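Karnby hanger, light gray

Okay, so I have opinions about hangers. I didn't plan on being that person, but when you run a little shop that sells closet stuff, you end up hanging a lot of shirts, and after a while you know which hangers you reach for and which ones stay at the bottom of the bin. The Karnby is the one I reach for.

It's a plain plastic hanger from Tronder. They make a wire version too, the Slaoui, and I stopped carrying it because it kept leaving those little shoulder points in my sweaters (yes, I tested it on my own sweaters, and yes, I'm still a bit sore about the green one). The Karnby has smooth, rounded ends, so a knit drapes over them and comes off looking like a knit.

My favorite part is the small peg on the bar, near the end. Loop a camisole strap or a sundress strap over it and it stays put. I used to have a whole layer of tank tops living on my closet floor - you know the one - and that's pretty much gone now.

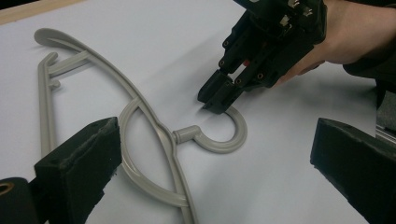 2 min read

The hook is plastic too, the same gray as the rest, and it curls around into something close to a full circle. I like this more than I thought I would! It hangs on tight when you slide a packed row of clothes along the rod. The flip side is that you have to lift it up and off, you can't just yank. My partner is a yanker and we've had words.

The neck under the hook is short and thick. Every cheap hanger I've broken has broken right there, so I looked at that spot first when the samples came in. I hung my heavy winter coat on one back in February and left it by the front door for the rest of the season, and it's still in use. I'd still put a really heavy leather jacket on something wood, but that's me.

You also get an open middle with a curved loop in it. I put scarves through there. Amparo Sánchez, who buys from me for her alterations place, clips her paper tickets on it and says she can read them without pulling the garment out. She ordered 650 in one go, which cleaned me out for a while, so if you tried to buy some and couldn't, now you know.

A few things before you order:

The hook does not swivel. If you like to flip your clothes to face the other way, you'll be turning the whole hanger.

They're adult size. They will stretch out the shoulders on kids' T-shirts. I have the Zellell for those, and it's on its own page.

Light gray is the only color. I asked for white and was told maybe.

Wash them with dish soap and warm water when they get dusty. Please don't run them through the dishwasher, a customer did and sent me a very sad email.

I sell them in packs of 6 or by the carton of 68. (I know, weird number, that's just how many Tronder fits in the box.) The small pack is good for trying them out. If you're redoing a whole closet, get the carton and split it with somebody. Right now there are 1,076 on the shelf in single pieces, and I can put together an odd amount if you write to me first.

Orders that come in before noon usually go out the same afternoon. Tuấn Lục does the packing and he nests them so the hooks don't tangle, so try to lift them out from one end or you'll undo all his work in a second. Returns are fine if they're unused, just keep the box.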